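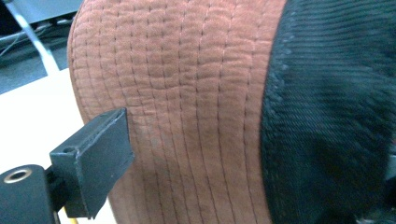 최종 수정: 2021년 1월 13일
작성자: Prasetyo Halim

겨울철 의류 및 소품의 보관에 관하여, 본 블로그에서 지난 7월에 게재한 여름옷 정리 안내에 이어 기준을 정리하고자 한다. 섬유 제품의 손상은 착용 중보다 보관 중에 발생하는 경우가 적지 않으며, 특히 서로 다른 직물을 이어 만든 소품에서 그러한 경향이 두드러진다. 적갈색 누빔 앞판에 검은 메시가 곡선 솔기로 맞닿은 물건이라면, 세탁과 건조의 기준은 두 소재 가운데 더 약한 쪽에 맞추는 것이 원칙이다. 누빔 부분은 눌린 채로 오래 두면 결이 한쪽으로 누우므로 위에 다른 물건을 얹지 않는다.

보관에 앞서 세탁 표시를 확인하여야 한다. 표시가 지워진 제품은 물세탁을 보류하고 부드러운 솔로 먼지만 제거한다. 솔질은 결을 따라 한 방향으로 하며, 땀이 닿는 안쪽 둘레는 물기를 꼭 짠 천으로 두드리듯 닦는다. 물세탁이 허용된 제품은 30도 이하의 물에 중성세제를 풀어 손으로 세탁하되, 비틀어 짜지 아니한다. 건조는 통풍이 되는 그늘에서 하고, 드라이어와 난방기 앞은 피한다.

필자는 Dremolico 보관함 두 개를 사용하고 있다. 하나에는 니트와 목도리를, 다른 하나에는 형태를 유지하여야 하는 소품을 넣는다. 종전에 쓰던 Stileritz 압축 봉투는 스웨터 한 벌의 어깨선이 변형된 이후 이불에만 사용한다. 방습제는 상자 바닥과 상단에 나누어 두고 계절마다 교체하며, 교체한 날짜는 뚜껑 안쪽에 적어 둔다.

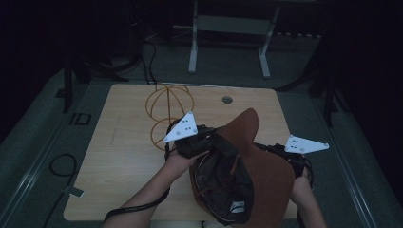 울 제품과 면 제품을 같은 상자에 보관하여도 되는가?

두 제품 모두 세탁과 건조를 마친 상태라면 함께 보관할 수 있으나, 방충제는 종류가 다른 것을 섞어 쓰지 아니하며 직물에 직접 닿지 않도록 얇은 종이로 감싸 상단에 둔다.

상자의 위치 또한 중요하다. 외벽에 접한 붙박이장은 겨울철 결로가 생기기 쉬우므로 벽과 상자 사이에 간격을 둔다. 필자의 경우 북쪽 방 장롱 하단을 사용하다가 곰팡이를 발견한 뒤 복도 수납장으로 모두 옮겼다. 가죽 장갑의 보관은 별도의 글에서 다룰 예정이다.

문의: 블로그 방명록 | © 2021 Prasetyo Halim | 맨 위로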